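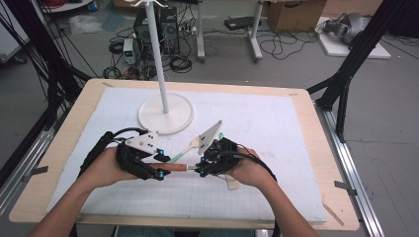 Work table with the foam board down. Stick held level over the board, white spatula with the mint-green handle, white stand at the back.

Boven Table Objects

Version 2
Maintained by Riet Van Dijk

What this is

Boven Table Objects is a set of 183 short recordings of small household things being picked up, held, set down and put in order on a work table. This file covers the table, the objects and the way the folders are laid out. Read it before you use the notes, as some object names changed between versions.

The table

All sessions use the same rectangular table with a light wooden top. A large white foam board with a faint printed grid lies on it and leaves a wide wooden border showing. Metal clips go on the left and right edges of the table. The grid is for putting things back in the same place between takes. It is not a ruler, and we don't give measurements from it.

Small bits of tape on the border are left over from setup. They have no meaning in the notes.

The objects

stick - thin, wooden. There is more than one, and they are not told apart in the notes. A spare may be lying on the tabletop outside the board.

spatula - white triangular blade, mint-green handle. Called "scraper" in version 1.

stand - coat-rack style, with a round flat white base, a slender white pole and hooks at the top. It usually goes toward the back of the board.

small pieces - anything flat and pale that has no name of its own. Listed as "piece" with no number.

Objects brought in for a single session are listed in that session's notes and nowhere else.

Folders

gill - single objects, picked up and set down
braline - two objects handled together, or one object held from both sides
stitex - tidying, where the board starts out messy and gets put in order

The folder names are just labels. The gill folder has 40 recordings. The rest are split between braline and stitex, and the index file gives the folder for each one.

Notes files

Each recording has a plain text file with the same name. The first line lists the objects on the board at the start. The second line says what was meant to be done. Anything after that is free text, and it varies a lot - some files have a full paragraph, others have one word.

Known problems

The stand tips over in a few of the stitex recordings. These were kept, with "fell" in the free text.

Objects on the wooden border are often missing from the first line of the notes. If you need a full list of what is on the table, check the recording itself.

Two spellings of "spatula" are in use in the braline notes. Search for both until the next update.

Changes

Version 2 renames "scraper" to "spatula" and adds the stitex folder. The August recordings were moved out of gill and into braline, so old paths to them will fail.

Corrections go to Riet Van Dijk. Please include the recording name and the line of the notes file.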